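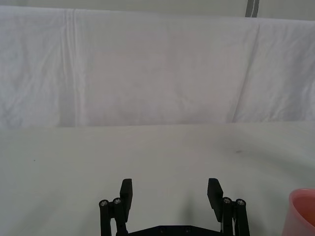 회백색 천을 깐 작업대와 뒤쪽의 흰 배경천. 오른쪽 아래에 분홍색 플라스틱 컵.

Flilik 작업실 갤러리: 흰 천과 플라스틱 그릇
글·정리 Samer Awwad
2018년 12월 4일 게시

11월 한 달 동안 Flilik 작업실에서 플라스틱 그릇과 컵을 정리했다. Chamoun 거리의 대여 창고에서 옮겨 온 것과 작업실에서 원래 쓰던 것이 섞여 있었고, 목록에 올린 것은 모두 100점이다. 색과 크기별로 나누어 선반에 넣었고, 깨지거나 금이 간 것은 따로 뺐다.

작업대에는 흰색 계열의 천을 쓴다. 색이 있는 판 위에서는 분홍이나 노랑처럼 연한 플라스틱의 색이 달라 보여서 분류할 때 자꾸 헷갈렸다. 천을 바꾼 뒤로는 같은 분홍끼리도 차이를 구별하기가 쉬워졌다.

이 페이지에는 작업대와 천, 그릇 종류, 선반 순서로 짧은 설명을 붙였다. 대여 문의는 맨 아래를 보면 된다.

작업대와 천

바닥천
폭 158cm짜리 원단을 잘라서 쓴다. 무늬가 없고 표면이 매끈한 것으로 골랐다. 세탁한 다음에는 뒷면부터 다리고, 접지 않고 종이 심에 말아 보관한다. 접은 자국은 다림질을 해도 빛이 옆에서 들어오면 다시 보인다.

배경천
바닥천보다 조금 더 희다. 두 장을 같은 원단으로 맞추어 본 적도 있는데, 경계가 흐려져서 물건이 놓인 깊이를 가늠하기 어려웠다. 지금은 바닥은 회색이 약간 도는 것, 뒤는 흰 것으로 나누어 쓴다.

조명
색온도가 다른 전구를 섞어 쓰지 않는다. 창가 쪽 블라인드는 작업하는 동안 내려 둔다. 구름이 지나갈 때마다 흰 천의 색이 바뀌면 처음부터 다시 봐야 한다.

얼룩
컵 바닥에 남은 물기가 가장 흔한 원인이다. 마른행주로 한 번 닦은 뒤에 올린다. 연필 자국은 지우개로 지워지지만 볼펜은 안 지워지므로 작업대 주변에서는 연필만 쓴다.

컵

분홍
수가 가장 많다. 행사용으로 한꺼번에 들여온 것이라 모양은 비슷하지만 오래 쓴 것은 색이 빠져 살구색에 가깝다. 색이 빠진 것은 끈으로 묶어 구분해 두었다.

노랑
크기가 둘이다. 작은 것은 큰 것 안에 들어가는데, 꽉 끼우면 빼기가 어려워 사이에 얇은 종이를 한 장씩 넣었다.

파랑
Pristelau 시리즈에서 나온 것만 남겼다. 바닥에 작은 돌기가 있어서 포개도 들러붙지 않는다. 같은 시리즈의 뚜껑은 짝이 맞지 않아 상자에 따로 담았다.

투명
잔흠집이 많아 음료용으로는 빌려주지 않는다. 붓이나 연필을 꽂는 데 쓰기에는 괜찮다. 햇빛이 드는 자리에 오래 두었던 것은 누렇게 변해서 이번에 대부분 뺐다.

접시와 그릇

납작한 접시
테두리가 휜 것이 생각보다 많았다. 평평한 판에 뒤집어 놓고 손가락으로 눌러서 흔들리는 것을 골라냈다. 조금 휜 것은 과자나 빵을 담는 용도로 남겼다.

깊은 그릇
국물을 담아도 되는 것과 안 되는 것을 나누었다. 재질 표시가 닳아 읽을 수 없는 그릇은 전부 마른 음식용으로 옮겼다. 목록에는 ‘건식’이라고 적혀 있다.

칸막이 접시
칸 모서리에 양념이 남기 쉬워서 칫솔로 닦았다. 빌려 간 사람도 돌려줄 때 모서리를 한 번 확인해 주면 좋겠다. 세척기에 넣으면 뒤틀리니 손으로 씻어야 한다.

뚜껑 있는 통
Usel에서 나온 통은 고무 패킹이 분리된다. 패킹을 빼서 말리지 않으면 냄새가 난다. 패킹이 없는 통은 단추, 집게, 이름표 같은 작은 물건을 넣는 데 쓰고 있다.

선반

칸 나누기
선반은 4단이다. 맨 위는 가벼운 컵, 그 아래는 접시, 세 번째는 깊은 그릇이고 맨 아래 칸에는 뚜껑 상자와 여분의 천을 둔다. 한 단의 너비는 80cm라서 중간 크기 상자 두 개가 나란히 들어간다.

쌓는 높이
컵은 열 개까지만 쌓는다. 처음에는 더 높이 쌓았는데 꺼내다가 옆줄까지 넘어졌다. 접시는 무게 때문에 여덟 장을 넘기지 않는다.

이름표
종이에 연필로 쓰고 투명 테이프를 붙였다. 색 이름만 적으면 분홍과 살구색에서 의견이 갈려서, 색 이름 뒤에 크기와 들어온 연도를 같이 적는다. 연도를 모르는 것은 빈칸으로 두었다.

뺀 물건
금이 간 컵, 짝 없는 작은 뚜껑, 많이 변색된 투명 컵을 상자 두 개에 담았다. 화분 받침이나 물감통으로 쓸 사람은 가져가도 된다. 남은 것은 연말에 분리배출한다.

대여 안내

컵과 접시는 종류별로 빌릴 수 있다. 색을 섞어서 신청해도 되지만, 같은 색으로만 맞추려면 미리 수량을 확인해야 한다. 분홍 컵은 여유가 있고 파랑 컵은 적다.

돌려줄 때는 씻어서 완전히 말린 다음 받은 상자에 그대로 담으면 된다. 상자 안쪽에 품목과 수량을 적은 종이가 있으니 버리지 말고 같이 넣어야 한다. 깨진 것이 있으면 종이에 표시만 해 둔다.

바닥천과 배경천도 한 장씩 빌려줄 수 있다. 집에서 그릇이나 작은 물건을 촬영하려는 사람이 종종 찾는다. 다림질은 직접 해야 하고, 표백제는 쓰지 않는다. 한 번 표백한 천은 바닥천과 배경천의 색 차이가 없어져서 다시 쓰지 못했다.

신청은 작업실 입구의 대여 장부에 적거나 Samer Awwad에게 메일로 보내면 된다. 품목, 수량, 가져갈 날과 돌려줄 날을 함께 적는다.

다음 갤러리: 유리병과 금속 뚜껑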